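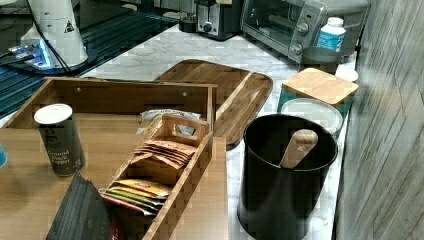 Bamboo organizer box with divided caddy, in use on a marble-patterned counter.

Clikent Countertop Storage: Organizer Box and Divided Caddy

The Clikent organizer box is an open, low-walled container for small items that are kept on the kitchen counter. It is supplied with a divided caddy that stands inside the box or may be used separately. The caddy has a cutout handle and is suited to tea, drink mixes and other goods sold in single-serve packets. Taller items, such as spice containers, may be placed in the remaining space beside it.

The set is offered under item number 640. The box is made of light bamboo and the caddy of wood, and both are shipped assembled. Felt pads for the underside are included in the carton and may be applied by the customer.

Related items in the Clikent range

Falum cutting board, item number 879. The board has rounded corners and a lighter stripe set diagonally across a brown surface. It is intended for bread, fruit and vegetables, and for general work at the counter.

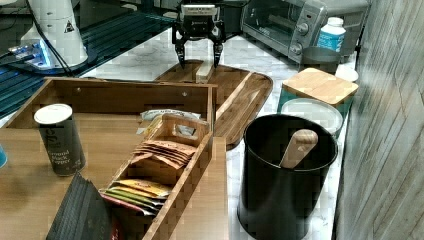
Boards should be washed by hand in warm water with mild soap and dried upright. They should not be left to soak or placed in a dishwasher. A thin coat of food-safe mineral oil may be applied when the surface begins to look dull. Oil is sold separately in bottles of 300 milliliters.

Juton tray, item number 17. A rectangular bamboo tray with raised rims, suitable for carrying cups or for holding bottles and canisters together on the counter. The tray may be stored flat or on its edge.

Spoken for separately in the Baumgartner catalog are canisters, lids and replacement scoops. Customers ordering from both catalogs should submit one form for each. 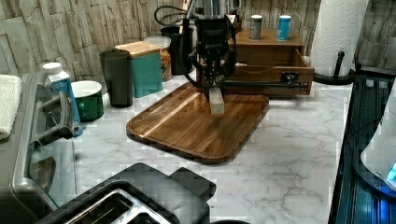

May the organizer box be cleaned in the same way as the cutting board?
The box should be wiped with a damp cloth and dried at once. Oil is not recommended for the interior, where paper packets may absorb it.

Returns are accepted for unused items in their original carton. Requests should state the item number and the order number.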